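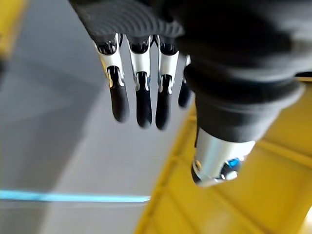 Uma máquina já consegue arrumar uma oficina no fim do turno, sozinha? Por partes: pegar peça conhecida e pôr na caixa certa, sim, devagar; varrer canto, dobrar pano e decidir o que é lixo, ainda fica com a gente.

2024-08-07, caderno da bancada, escrito correndo antes de fechar

Hoje mão de quatro dedos, punho com a manga escura por cima. Tarefa: recolher peças caídas e devolver pra caixa. Nada de pano hoje, pano fica pra outra vez.

Limite de tentativas por lote: 60. Boas: a maioria das buchas, quase nenhuma arruela. A arruela deita no chão e a ponta preta do dedo escorrega por cima. A Frauke sugeriu arrastar até uma beirada e pegar por baixo, como a gente faz com moeda na mesa. Testar. Precisa de beirada fixa, a caixa vazia anda junto quando encosta.

Tempo: lote inteiro em 900 segundos. O Ludger fez o mesmo na mão enquanto falava no telefone e sobrou tempo pro café. Ele acha que a comparação é injusta porque a máquina pode rodar de madrugada. Pode — se alguém ficar olhando, e aí volta tudo pro começo.

Parada às 10 e pouco, erro 438 no controlador Teuber. O manual manda reiniciar, reiniciei, voltou. Segunda vez esse erro, da outra não anotei (falha minha). Se aparecer de novo guardar o log antes de desligar!!

Força de fechamento: baixei um ponto depois que uma bucha saltou longe. Melhorou com as leves, piorou com o suporte em L, que gira entre os dedos. Talvez dois perfis, leve e pesado, e a câmera do punho escolhe. Falta ver com a Clevier se o firmware novo aceita trocar perfil no meio do movimento. A versão que temos não acieta.

Log total do mês: uns 2677 ciclos. Desgaste das pontas ainda não medi.

Conversa com a Frauke sobre casa x oficina. Ela aposta na oficina primeiro, chão liso, tudo com lugar marcado. Eu concordo pela metade: aqui também aparece luva esquecida, fita enrolada, copo. Em casa é isso o dia todo e ainda tem gato. Louça eu não deixaria na mão dela por enquanto, só as panelas.

Pendências
— beirada fixa pra arruela
— pedir pontas de reserva na Zeltwood
— perfil pesado, começar pelo suporte em L
— Ludger devolver a chave allen do armario
— repetir o lote com a luz do fundo apagada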